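Comlow cell simulator, issue tracker
Ticket 768: Far arm stops with gripper at cloth pile, near arm never released
Component: Candow scheduler, two-arm cloth task
Opened: November 2023
Status: Open, workaround available
Severity: 3

Summary
In the Bandara room model, the two-arm cloth task hangs in the handover state. Both arms stay powered, no collision is reported, and the run ends on the step limit of 4,000. Seen in 28 runs since the October build. The one-arm task is not affected.

Setup
Stock table, both arms mounted toward the right side, three cloths. Random seed fixed. Default gripper limits. 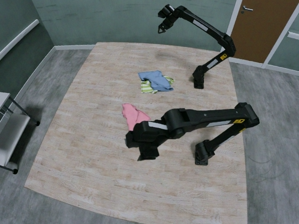 Blue cloth on the striped one, pink cloth by itself, both grippers raised.

Log notes
The far arm requests the pile zone and gets it. The near arm requests the same zone and is queued, as expected. The far arm then reports contact but never reports grasp closed, so the zone lock is not given back. Contact force on the top cloth flickers around the threshold and resets the grasp timer each time.

Raising the threshold clears the hang but causes missed grasps on single cloths. Reducing the physics step helps and makes the run roughly twice as slow. 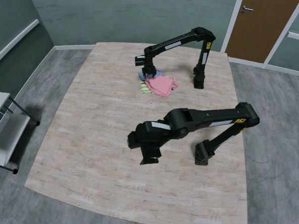

The lock has no timeout of its own. Even with the grasp timer fixed, any other stall inside the zone would block the second arm in the same way. These should be handled as separate changes.

Workaround
Set the zone lock to expire in the Gomville config file and retract the holding arm on expiry. Do not release the lock before the retract completes, or both arms can enter the zone.

To do
Debounce the contact signal. Add the lock timeout to the defaults. Rerun with the same seed.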